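Water use down at Tolitari House, but the hot water bill is up
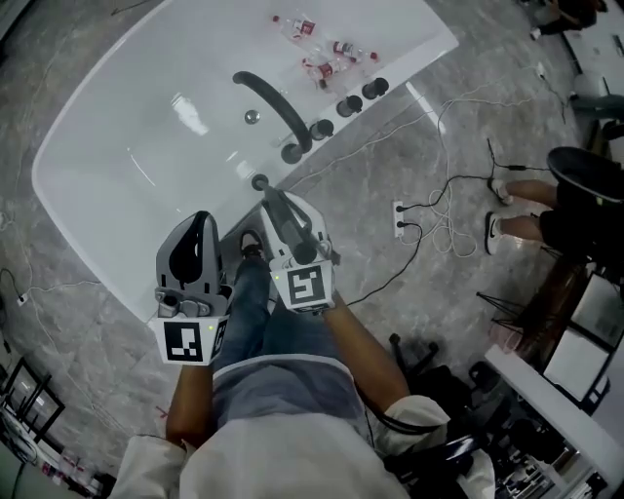
A white tub with black fittings and a gray tile floor.

The October meter reading for Tolitari House came in at 1,242 units, which is 200 fewer than the reading for the same month last year. Most of the drop comes from the garden, where the sprinklers were shut off early, and from the two leaking supply valves on the third floor that were replaced in the spring.

The hot water side of the bill went the other way. Residents are using less water overall but more of it is hot, and the building boiler has been running longer in the evenings. Ayana Kumsa in the building office went through the hourly numbers and found that the heaviest use falls between 7 and 10 p.m., with a second, smaller peak before work. If you have noticed lukewarm water at 8:30, you are sharing it with most of the building.

The boiler tank holds 900 gallons and takes a while to recover once it has been drawn down. Baths make the biggest difference. A full bath takes a good deal more hot water than a short shower, and several of them on the same riser will cool the line for everyone above. We are not asking anyone to give up baths. If your schedule allows it, an afternoon or a late evening works better for the tank, and filling the tub partway helps too.

Assefa Plumbing will be in the building on Wednesday to flush the boiler and check the mixing valve. Hot water will be off from 9 a.m. until early afternoon. Cold water stays on the whole time. When service comes back you may get some cloudy or rusty water at first. Run the cold tap for a few minutes, then the hot, and it should clear. Please don't start a washing machine until it does.

A few residents have asked whether they can change their own shower heads and faucets. Yes, as long as you keep the old part and put it back when you move out. Anything that means opening a wall or moving a pipe needs written approval from the office first. That includes tub replacements. Approval has been taking over two weeks lately, so send the form in before you order anything.

Slow drains are still the most common repair request. Before you call, lift out the stopper or strainer if yours comes out and clear the hair from under it. Do not pour chemical drain cleaner down any drain in the building. The older pipes on the Vatetari Street side don't handle it well, and the plumber has to be told if it has been used. If the drain is still slow after you have cleaned it, put in a request and mention which fixtures are affected. One slow sink is usually a local clog. A sink and a tub backing up together should be reported the same day.

Request forms are in the rack next to the mailboxes, or you can pick one up at the office between 10 and 4. The next meter reading will be posted on the lobby board when it comes in.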